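Friesen Hand Gripper Set-Up Guide
Section 4: Running the Folding Demo at an Open Day

Visitors love this one! Folding clothes is a job they all know, so they see right away what two simple fingers can do. These steps follow the demo we gave at our Sarnville open day, where more than 200 people came through.

Before the doors open

1. Charge both grippers overnight.
2. Wipe the fingers with a dry cloth.
3. Squeeze each handle and check that the fingers close evenly.
4. Start Kostora on the laptop and pair the grippers one at a time.

Note: If Kostora shows error 39, switch the gripper off, wait, and pair it again.

During the demo

5. Start with something thick and soft. A sweatshirt is great, and a thin T-shirt can come later.
6. Let two people work together, one gripper each, and have them talk as they go.
7. Move slowly near cuffs and hems.

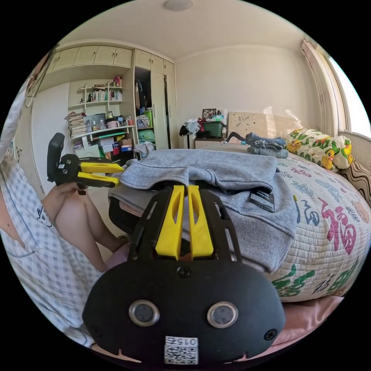

Photo: Bosov / Friesen open day set

A grey sweatshirt on the edge of a bed, with one gripper in front of the work and another to its left, gives visitors plenty to watch. The long yellow fingers are easy to follow even from the back of a group.

8. Offer the handle to anyone who wants a turn (they will!).

Caution: Keep fingers and loose hair away from the gripper tips.

9. Save the session in Kostora before you unpair.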